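Progress report to the Tanui Fund, April
Project: Utimeo evening meals, Hirkero

Meals served
In this period we have served 652 hot meals. The plan was 1000, but the kitchen in Hirkero opened later than we hoped.

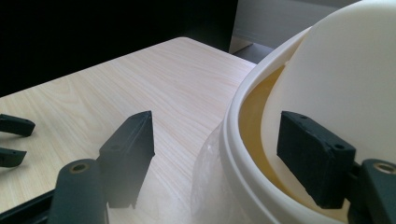
Money and next steps
We have spent 2781 dollars, mostly on rice, oil and gas. The supplier Travow raised its prices two times. For the dining room we would like to buy more tables of the same kind, rectangular and in light wood. We ask you to confirm the second payment before May.

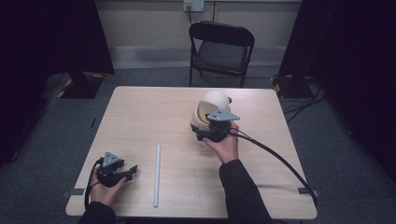 Delivery to older people at home started in March and goes well. Many of them prefer to eat early, so we now cook from 3 p.m. A light wooden table like this one is wide enough for packing the meals, and we ask to move a small sum from transport to furniture.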